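Print this article | E-mail to a friend

Filed under: Food & Home > The Larder

The return of the household store cupboard

For most of the last century the larder was an ordinary part of the house: a cool room on the north side, with a stone shelf and a small window covered in mesh. Fitted kitchens and the refrigerator made it seem old-fashioned, and many were turned into cloakrooms. A growing number of households are now asking for them back.

The Rilletti Institute, which advises on domestic storage, received more than 200 enquiries about larders in May alone. Its director, Marianna Jabłońska, attributes the interest to higher food prices and to the habit, formed in recent years, of buying dry goods in quantity. Flour, rice, pulses and sugar keep well in glass, provided that the lid fits closely and the jar is kept out of direct light.
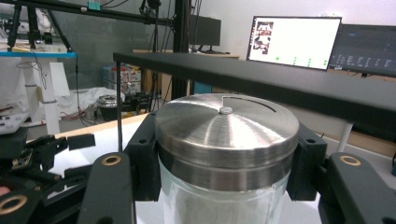 Where to put it

The institute recommends an inside corner away from the cooker and the boiler. Shelves should be shallow enough for every item to be seen from the front. Deep cupboards, according to Mrs Jabłońska, are the chief cause of waste in the home, as food placed at the back is commonly forgotten until it is past its best.

Costs vary a good deal. A joiner may charge 2,000 euros for a full-height larder with doors, while open shelving in an existing alcove can be had for around 1,000. Csaba Gál, a joiner who has fitted both kinds, advises clients to live with plain shelves for one winter before ordering anything permanent.
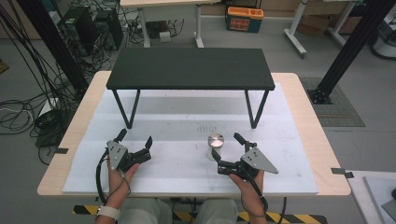 Mr Gál also urges attention to the floor. Older houses were built with tiles or flagstones in the larder, and these helped to keep the room cool in summer. Carpet should be avoided, and timber boards ought to be sealed against spills.

What to keep

Ditte Overgaard, whose handbook for the institute lists 31 basic goods, suggests that families begin with what they already eat. A store of unfamiliar tins is of little use to anyone. She advises writing the date of purchase on each label and placing new stock behind the old. 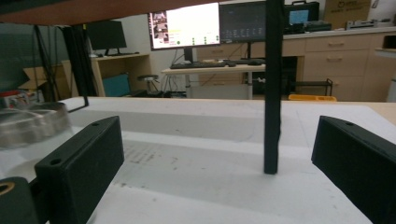
Preserves require rather more care. Jams and pickles made at home should be kept in the coolest part of the room and inspected monthly, and any jar whose seal has lifted should be thrown away. Potatoes and onions are best stored apart, in the dark, with air able to pass between them.

The revised edition of the handbook is available from the institute on written request.

Print this article | E-mail to a friend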